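Working with pewter and tin solder at the kitchen bench

Most of the questions that come in to the Flultham shed are from people who have picked up a dented pewter jug at a market, or who want to try casting a few small pieces at home. What follows is the general advice we give out over the counter, with a few extra notes on storing and sorting metal.

Know what you have

Old pewter can contain lead. Newer pieces are mostly tin with a little antimony and copper, and many are stamped "lead free" on the base. If there is no stamp and the piece is dark, heavy and marks paper like a pencil, treat it as leaded. Keep it for display. Don't drink from it, don't serve food in it and don't melt it down with your good scrap.

Home test swabs will give you a rough answer. Clean a small patch on the underside first, or you will only be testing the grime.

Cleaning

Wash pewter by hand in warm water with a drop of dish soap. Dry it straight away with a soft tea towel. It should never go in the dishwasher, where the heat and the detergent will leave it grey and pitted.

For a dull satin finish, rub along the grain with very fine steel wool, always in the same direction. For a polished finish, use a paste of whiting and a little olive oil on a flannel. Leave an oxidised antique finish alone apart from washing. Once the dark colour is rubbed off the high spots it is a nuisance to put back.

Vinegar and salt paste is often suggested. It works on brass, but on tin alloys it can etch the surface if you get called away to the phone, so we've stopped recommending it.

Taking out dents

Tin is soft and can be pushed back by hand. Find something hard and smooth that matches the inside curve. The back of a wooden spoon will do for a mug, and a darning mushroom is better. Press from the inside and work from the edge of the dent toward the centre. If you need to tap, use a rawhide or nylon mallet. A steel hammer leaves marks that take longer to remove than the dent.

Don't warm the piece with a torch to help it along. Tin melts at 232 degrees Celsius and some pewters go lower than that. There is very little colour change to warn you before the side of the jug falls in.

Storing scrap and offcuts

Sort your scrap as you go. Clean lead-free tin goes in one container, solder ends in another, and anything doubtful in a third with a lid. Write on the container in paint marker, as ordinary felt pen rubs off.

Glass jars are fine for small cuttings. For bigger pieces we like the steel tins that biscuits come in. Tin is heavier than it looks, and an ice cream tub of it will split when you lift it off the shelf. 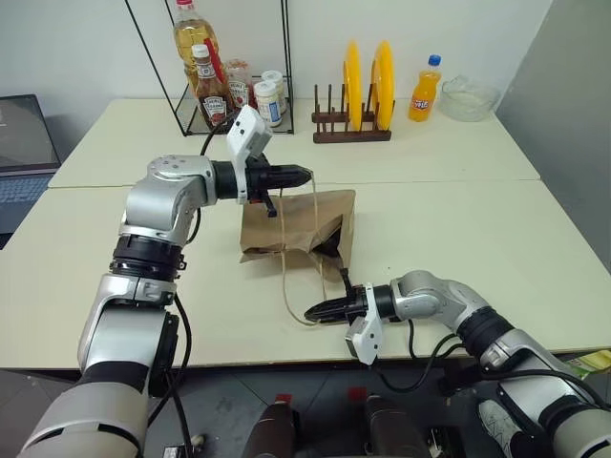 Keep the containers dry. Water is the real danger in melting metal, and a damp offcut dropped into a full ladle will turn to steam at once and throw the metal out. If your shed gets condensation in winter, bring the scrap indoors overnight before a melt and warm it on the edge of the hotplate before it goes in.

A very cold shed is a different matter. Pure tin that sits well below freezing for a long time can go grey and crumbly, an effect known as tin pest. It is rare in alloys, but if you are in a cold district and have a bar of pure tin, keep it in the house.

Melting and casting

Work outside or in a garage with the door up. Wear leather gloves, closed leather shoes, long cotton trousers and a full face shield. Keep kids and pets well away.

Use a cast iron or stainless ladle that is kept for the job and never goes back in the kitchen drawer. An electric hotplate is easier to control than a camp stove. The small Kozan hotplate we use was $59 and has done several winters of work.

Heat the metal until a dry pine stick dipped in it browns slowly. If the stick chars black straight away, the metal is too hot and will form dross on top faster than you can skim it. Scrape the dross to one side with an old spoon and pour from underneath.

Dust the mould with talc or cornstarch and tap out the extra. Warm the mould first. The first one or two pours will usually come out with wrinkles or missing corners while the mould comes up to heat, so put those back in the ladle. Leave each casting for at least 5 minutes before opening up, and longer for anything thick.

Soldering small repairs

A loose handle or a split seam on pewter needs a low-melting solder made for the purpose. Ordinary plumber's solder melts too close to the pewter itself. Practise on scrap before you touch anything you care about.

Scrape both surfaces bright, brush on flux and hold the parts together with binding wire or a wooden clothes peg. Use a temperature-controlled iron and keep it moving. Wash off all the flux afterward with warm soapy water, and check again the next day for any white bloom around the joint.

Lead-free electrical solder is sold in several thicknesses. The fine stuff is handier for jewellery and costs more by weight. Our Warnport supplier sells it in 700 gram reels. The last one we weighed came to 690 grams with the spool off, which we thought was fair enough.

Cleaning up

Wipe the bench with a damp cloth and put the cloth in the garbage. Don't sweep dry, and don't use the household vacuum. Wash your hands and face before you eat, and keep work clothes out of the family wash if there is any chance you have been handling leaded scrap.

Dross can still hold a fair bit of good metal. Save it in a labelled tin. The scrap yard at Lustanville takes it along with offcuts, provided the leaded and unleaded are kept apart. They are closed through most of December, and they won't take solder paste or anything with the flux still in it.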